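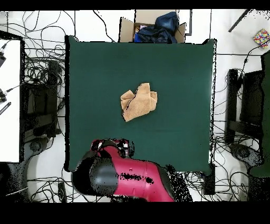

Open day at the Stillel lab - towel folding demo

Posted by brenitz_fan, 27/11/2018

Went to the Stillel open day and spent most of my time at the laundry station. One red arm, a green cloth to work on, and a cardboard box of fabric behind it. They start with a crumpled tan towel and the arm has to find an edge and flatten it. I watched 3 tries. It got 2 of them flat enough to fold. The other one they stopped by hand.

The person running it said they had logged 818 tries since October.

gearlash
2 out of 3 on one towel isn't much. The Zoltard booth last year had a folder doing shirts all day without a stop.

brenitz_fan
The Zoltard machine gets its shirts clipped in by a person. This one starts from a heap. I don't think you can compare them.

gearlash
You can if you're the one buying it. A laundry doesn't care how the towel starts out, it cares how many come off the end in an hour.

tk243
I was there in the afternoon. Slow, but I liked that they let it fail in front of people. The terry towel seemed harder for it than the thin stuff. It kept grabbing the top layer when it wanted both.

Agree with gearlash on speed though. I gave up waiting and went to get coffee.

hwang_user
Did anyone ask about the cables? They're all over the floor on both sides. We had a Hwang arm at work and snagged a cable twice before we put in a tray.

brenitz_fan
Didn't ask. Visitors were kept behind a line so it wasn't a problem for us.

gearlash
Is the demo running again or was it just the one day?

tk243
There's a sign-up sheet on their page - 2 slots left when I looked.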